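Why Does a Basketball Bounce?

Hi, I'm Solveig Lindqvist, and I coach the under-12 team at the Mellen gym. A few weeks ago one of my players, Embla Dalen, stopped in the middle of a dribbling drill, held up her ball and said, "Coach, why does it come back?" I opened my mouth and then shut it again, because I wanted to get the answer right. So I went home and did some reading, and now I'm going to tell you what I told her (plus a few bits I forgot).

First, what's inside a basketball? Air! That's the big secret. Most basketballs have a rubber bag in the middle called a bladder. Wrapped around the bladder are lots and lots of thin threads, which help the ball stay round. On the outside is the bumpy cover that you hold. Those bumps are called pebbles, and they help you grip the ball when your hands get sweaty.

Now, air might look like nothing, but it's made of tiny pieces that zip around all day long. They're much too small to see. When you pump up a ball you squeeze a whole crowd of them into a small space, and they push on the walls of the bladder in every direction. We call that push pressure.

So let's drop the ball. Down it goes, faster and faster, because gravity is pulling on it. Then it hits the floor and the bottom of the ball gets squashed flat for a teeny moment - too quick for your eyes to catch. The air inside is squeezed even tighter, and air doesn't like to stay squeezed. It pushes back, the ball pops round again, and up it goes!

But have you noticed that it never comes back all the way to your hand unless you push it? If you just let go and watch, each bounce is lower than the one before. The ball isn't getting tired (Embla's guess, and I liked it a lot). Every time it hits the floor, a little of its energy turns into other things. Some turns into sound, that nice thump you hear. Some turns into a tiny bit of heat. What's left over is what lifts the ball, and there's less of it each time. When you dribble, your hand puts the missing energy back in.

A flat ball is no fun at all. There's not enough air pushing back, so the ball squashes and sort of stays there, like a sleepy dog. Cold does something like this too. In October I left a ball in my car overnight, and in the morning it bounced like a potato. The tiny pieces of air slow down when they're cold, so they don't push as hard. I brought the ball indoors, and by lunchtime it was fine again without any pumping.

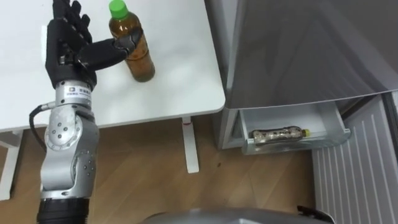 The floor matters as well! A hard wooden court hardly moves when the ball lands on it, so most of the bounce goes back into the ball. Grass is different. It bends and the dirt under it gives way a bit, and that uses up a lot of energy. Carpet is somewhere in between, and please ask a grown-up before you test that one. I don't want letters.

Want to try it yourself? Tape a long strip of paper to a wall, hold your ball next to the top of it and let go. Don't push, just let go. Have a friend mark how high the ball comes back. Do it 4 times and see if the marks are close together. Then put the ball somewhere cold for a few hours and try again from the same height. You can also use a tennis ball, or a soccer ball, or whatever is rolling around under your bed.

Embla did hers in the hallway at the gym, and her cold ball came back 14 inches lower than her warm one. She wrote it on her hand so she wouldn't forget, and then she went and washed her hands before lunch, so she had to do the whole thing over!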